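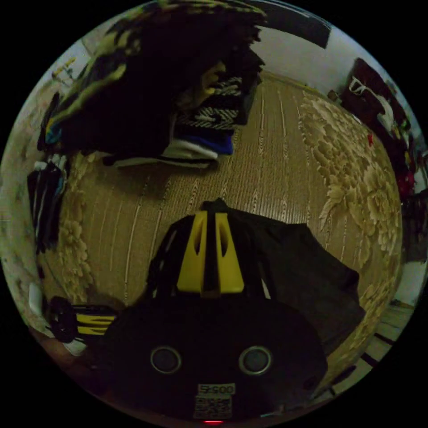 Household Notes: Sorting the Bedroom in April

The seasonal review of the bedroom was carried out on Thursday. Readers of this blog will recall that I prefer to begin with clothing, and that I prefer to begin on the floor. A heap on the rug obliges one to finish the work before bedtime.

Dark garments are the principal difficulty. Black fabric shows every thread of lint, and two black items folded together are easily mistaken for one. I now lay such pieces flat on the beige rug, where the pale ground makes a collar or a hem simple to find. Anything olive or green is set to one side and folded last.

Carolina Magalhães wrote to ask whether the bed would serve as well. It would, but I also use the bed for small articles that belong in drawers or on the nightstand. These are gathered there and put away in one round.

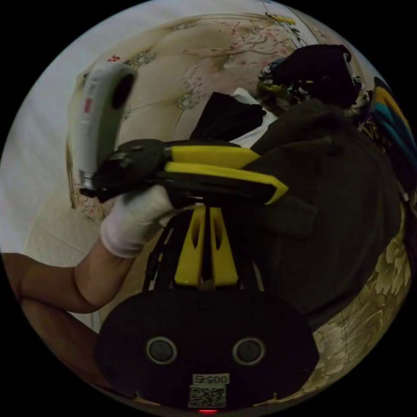
The floral headboard requires separate attention. Its tufted panels collect dust in the folds, and I go over them with a soft brush, from the top down, before the bedding is changed. I do not apply water to printed fabric.

Two matters remain open - the rug has yet to be turned, and the winter coats still await a decision. Both are scheduled for next week.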